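Ticket 164 — White T-shirts come out of the fold uneven
Site: Endemport, folding table
Opened by: Madhu Jaiswal
Status: open

We fold plain white T-shirts for the Flalholm order, 40 to a carton. The buyer returned one carton with the remark that the stacks lean to one side. I checked the shirts and the remark is correct. The folded bundle should be square, but a bit of the shirt sticks out on the left and the bottom fold does not stay flat. The size of the shirt is the same as before, and so is the carton.

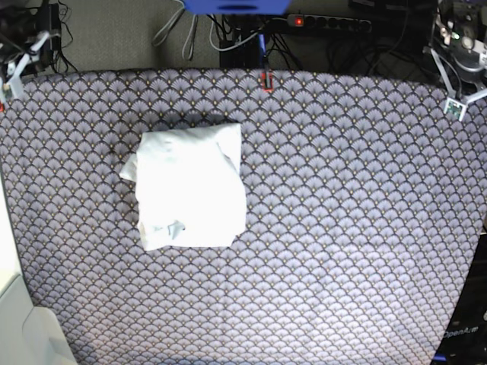
Lleucu Morgan: We had the same complaint at Govham in February. Please look at the sleeves before you look at the final fold. If one sleeve goes in crooked at the start, everything on top of it will be crooked too, and pressing with the hand only hides it until the carton is opened.

Thank you, I did not think about the sleeves. I was repeating only the last fold, many times, and of course it did not help. So I went back to the beginning and laid a shirt sideways on the mat with the fan pattern, neckline to the left and hem to the right. The hem is easy, it comes nearly straight. The sleeves are the difficult part — one reaches up to the top and the other likes to fold on itself.
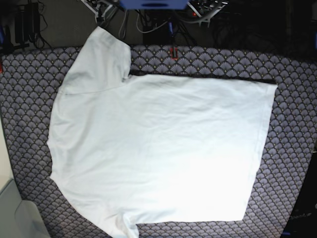 Should the wrinkles in the body be removed before folding?
Only the big ones. Small soft wrinkles go flat under the weight of the stack, but a sleeve that is folded double makes a lump and must be opened first.

Steps tried until now:

1. Opened both sleeves fully, then folded. Better, but the shoulder side was still wavy.
2. Pulled the hem to make the body straight. Not good. The neckline moved together with it and I had to start again.
3. Held the hem with one hand and smoothed from the hem to the neck. Best result so far, 4 shirts in a row with a square shape.
4. Same as step 3, but with a shirt from the Rana delivery. The cloth is softer and the shoulder rises up when the sleeve is moved.

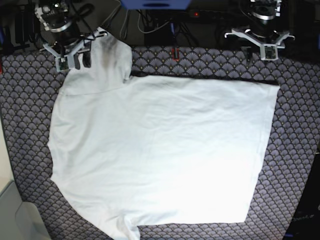

With the softer cloth I now smooth the shoulder a second time, after the sleeve is in its place. It takes longer, and we have 600 shirts of this kind to do, so I would be glad for a faster way if somebody knows one. The fan pattern on the mat is nice to look at but it does not help much to find a straight line. I would like to try a mat with a simple grid — Lleucu, do you still have the old one in Govham?

Next: fold one full carton with step 3 and leave it closed overnight, then compare the stacks. The ticket stays open until the buyer has seen the new carton.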